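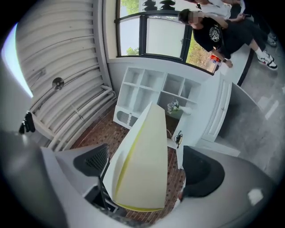 Review: the Hernance mesh-backed task chair

The Hernance is a mid-priced office chair made by Pemetti and intended for shared workrooms. Our centre bought a small number for the study room in September and has used them daily throughout the year. This review records how they have performed.

Assembly is simple. The base, gas column and seat fit together without tools, and only the back needs the supplied key. The printed guide is poor, however, and shows the arm bolts in the wrong order. Pemetti has placed a corrected version on its website.

The seat is 600 mm from the floor at its highest setting, which suits most of our desks but not the drawing tables. The mesh back is firm and stays cool in warm weather. Members who sit for a full afternoon have asked for more support in the lower back, and the optional Luik cushion answers this well. It should be included in the price.

Castors are the weak point. On smooth flooring they roll quietly. On brick paving they catch in the joints, and three had to be replaced. The softer Brerell castors fit the same sockets and we would advise ordering them at the outset.

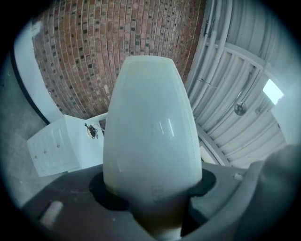 Nelly Usuga
Furniture and Premises Officer
2 July 2025

Cleaning presents no difficulty. A damp cloth is enough for the arms and base, while the mesh needs a soft brush - a vacuum nozzle tends to pull at the weave. The seat fabric marks easily and the covers cannot be removed.

We can recommend the Hernance for rooms with level floors. Buyers who need a higher seat should ask Pemetti for the longer column before placing an order, as it cannot be fitted later.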